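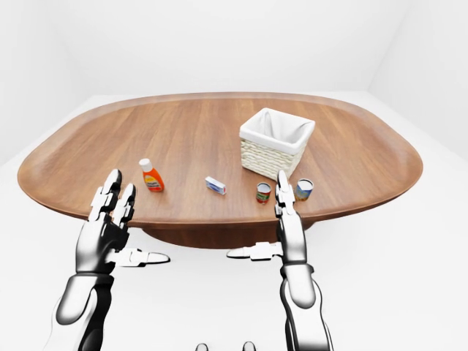 Fig. 4. Oval table, white room.

4. Setting up Flultau to follow a bill

You've got Flultau installed and you've signed in once (if you haven't, go back to section 3, it's short). Now for the part I use every day, which is following a bill from the day it's filed until the council either passes it or lets it die. I'll use Bill 131, the Burwood rental licensing bill, all the way through, mostly so I don't have to keep making up names. Swap in your own.

I wrote this guide for people who sit in council offices, but plenty of neighborhood groups use it too, and the steps are the same. The only difference is that office accounts see draft amendments and public accounts don't. I'll flag it when it matters.

4.1 Before you start

Have these handy:

- The bill number, exactly as the clerk writes it
- The name of the committee it was sent to
- An email address you really do read
- Your district, if you want the vote alerts sorted by district

If you don't know the committee, leave it blank for now. Flultau fills it in once the referral gets posted. Please don't guess! I guessed on my very first bill, put it under Finance, and spent most of a month wondering why it never showed up on an agenda. It was sitting in Housing the whole time.

4.2 Adding the bill

1. Open Flultau and click Watch list on the left.

2. Click Add, then type the number into the box. Just the number. If you type "Bill 131" with the word in front, the search will look for the word too and bring back half of last session.

3. Check the title and the sponsor. Numbers start over every session, so you can easily land on an old one. The session year is in small gray type next to the title and I wish it were bigger.

4. Click Follow. The star turns solid.

5. Pick a label. I use plain ones, like "support," "oppose," and "keep an eye on." Labels are private to your account unless you share the list (see 4.6).

Note: A bill that's been withdrawn and refiled gets a new number. Flultau doesn't carry your star across. You'll get an email with the subject line "Possible refile," and you have to click through and follow the new one yourself.

Caution: Don't use Remove when a bill fails. Use Archive. Remove wipes your notes along with it, and there's no undo.

4.3 Choosing your alerts

This is where most people go wrong, and I include myself. You turn everything on because it's all interesting, and by Tuesday you've stopped opening any of it.

1. Open the bill and click the bell.

2. Turn on "Hearing scheduled" and "Vote scheduled." Leave these on for every bill you follow. They're the ones that get you into the room on time.

3. Turn on "Amendment posted" only for bills you plan to read closely. A big bill can draw a stack of amendments in one afternoon, and each one is its own email.

4. Leave "Mention in minutes" off to start with. It catches any sentence with the bill number in it, including the clerk reading the list of things that were not discussed.

5. Choose how often. "Right away" is fine for hearings. For everything else I like the evening digest, which goes out after the clerk's office closes.

6. Click Save at the bottom. It's a long page and the button is easy to miss. The settings don't save on their own.

Note: Office accounts have one more switch, "Draft amendment shared." Turn it on if you're on committee staff. It's quiet most weeks and then suddenly the most useful thing in your inbox.

4.4 Connecting the council calendar

Burwood publishes its calendar through Otosano, the company that runs the agenda system, and Flultau reads from there. You'll need to connect the two once per account.

1. Go to Settings, then Sources.

2. Click Connect next to Otosano. A new window opens. If nothing happens, your browser has blocked the pop-up (look for a little icon at the end of the address bar).

3. Sign in with your Otosano name and password. Public accounts can click "Continue as guest," and that works fine for reading.

4. Type in the source code for your council. Burwood's is 2767. If you're somewhere else, your clerk can tell you, or you can find it at the bottom of any printed agenda.

5. Wait for the green check. The first load takes a while, especially if you asked for past sessions. Go get a coffee and leave the window open.

6. Open Calendar and make sure the next full council meeting is listed. If you see meetings from some other town, the code was typed wrong. Go back to Sources, click Disconnect, and do it over.

Caution: Agendas change. The council can add an item late under the urgency rule, and Flultau will only show it after Otosano posts it. On the day of a vote I always look at the clerk's own page too, and I'd ask you to do the same. A missing item in Flultau doesn't mean a missing item on the floor.

4.5 Keeping a vote count

My favorite part! If you've ever kept a count on the back of an envelope, you'll be right at home.

1. Open the bill and click Count.

2. Every member appears in a list with their party and district. Next to each one, choose Yes, Leaning yes, Unknown, Leaning no, or No.

3. Put where you heard it in the Source box. "Told me in the hallway" is a perfectly good source as long as you write down which hallway conversation it was. You have up to 300 characters, so keep it tight.

4. Set the threshold. The default is a simple majority of members present. If your bill changes the charter or spends from the reserve, it needs more than that, and you have to change the threshold by hand. Flultau doesn't read the bill for you.

5. Click Lock when you're done for the day. Locking saves a dated copy, so later on you can see who moved and when.

A word on "Leaning yes." I used to count those as yes, because I'm an optimist and I like to go home happy. Then we lost a sidewalk bill I'd have bet the house on. These days I count the leaners as unknown, and you can make Flultau do it too: click the gear above the list and check "Strict count."

Party leaders trade votes, too, and a coalition partner who's been promised something on another bill may switch late. There's no box for that. I put it in Notes, with the number of the other bill, and Flultau turns the number into a link.

Caution: In an office account, your count may be a public record. The rules are different from place to place. Ask your clerk or your lawyer before you type anything spicy into the Source box. Please take this one seriously.

4.6 Sharing with your group

1. Open Watch list and check the boxes next to the bills you want to share.

2. Click Share, then type in the email addresses.

3. Choose View or Edit. I give Edit to very few people. Two people changing the same count during a meeting is a mess, and the last one to click Save wins.

4. Decide whether to include labels and counts. Both are off unless you turn them on.

5. Click Send. The invitation is good for 21 days. After that you'll have to send a fresh one.

Note: If someone leaves your group or your office, take them off the same day. Go to Share, click their name, click Revoke. They keep anything they already downloaded.

4.7 Sending written testimony

You can send testimony from inside Flultau, as long as the hearing is open for comments.

1. Open the bill, click Hearings, and pick the one you want. If the Comment button is gray, the window has closed or hasn't opened yet.

2. Choose For, Against, or Comment only.

3. Paste in your text. Write it somewhere else first. The page signs you out if you sit on it too long, and I've lost a very good paragraph about security deposits that way.

4. Fill in your name and address the way they are on your voter registration, if you're registered. The clerk sorts residents from non-residents by address.

5. Click Preview and read it through. Line breaks sometimes vanish.

6. Click Submit and save the receipt. If your testimony isn't in the packet on the night, the receipt is what you show the clerk.

Note: Speaking in person is a separate sign-up. In Burwood that's done on paper at the Jääskeläinen Building, at the desk outside the chamber, and it closes when the chair calls the meeting to order.

4.8 If something looks wrong

The bill says "No activity" but you know it had a hearing. Check Sources and make sure the green check is still there. Changing your Otosano password breaks the connection, and all it takes is signing in again.

You're getting every email twice. You've followed the bill on your own list and on a shared list. Turn off the bell on one of them.

The count won't lock. Somebody else has it open. Their initials show in the top corner, so go knock on their door.

Votes show up under the wrong member. This happens after a special election, when the seat changes hands partway through a session. Click Report on that vote and write "seat change." It gets fixed by hand, normally before the next meeting.

If you're still stuck, write to me, Tùng Ngô, through the Help link in the menu, and put the bill number in the subject line. Section 5 covers printing packets and exporting your list to a spreadsheet.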